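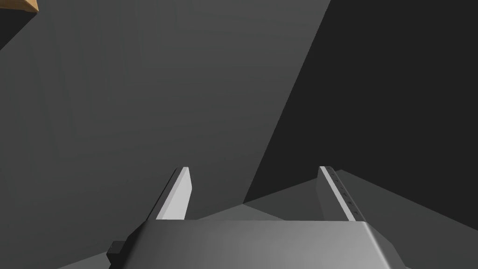

Widstead Angling Club - Bookings and Permits Desk

Ticket: Day permits for the Galtside beat not releasing after cancellation
Status: Resolved, monitoring
Priority: High (salmon season)

Reported
Members canceling a rod on the Galtside beat get the cancellation email, but the rod still shows as taken on the public calendar. Pacheco beat is not affected. Sixteen rods were held this way when the ticket was opened.

6:40 a.m.
Reproduced with a test account. Booked one rod, canceled it, waited ten minutes. Calendar still shows the beat as full. The admin screen shows the booking as canceled, so the two tables disagree.

7:15 a.m.
Cleared the calendar cache. No change. Restarted the sync job by hand. It ran for two minutes and stopped at record 938 with "beat code not found." Same stop point on a second run.

8:05 a.m.
Record 938 is a trout permit carried over from the old Zollumside lease. That beat was removed from the list in March, but permits sold under it were left in place. The job reads permits in order and quits at the first bad code. Galtside bookings come after that point. Pacheco is in a separate file.

9:30 a.m.
Exported the full permit table (1,690 rows) before making changes. Added Zollumside back as a hidden beat with zero rods for sale. Reran the job. Completed with no errors. All held Galtside rods are now open on the calendar.

11:20 a.m.
Second test booking and cancellation on Galtside. Rod released in under a minute. Waiting list emails went out as expected.

Still open
- Sync job should skip a bad record and log it. Change request filed with the software vendor.
- Export tool stops at 3,000 rows with no warning. Not a problem at present, but it will be if the guest permits are merged in.
- Do not delete the hidden Zollumside entry until the old permits expire in October.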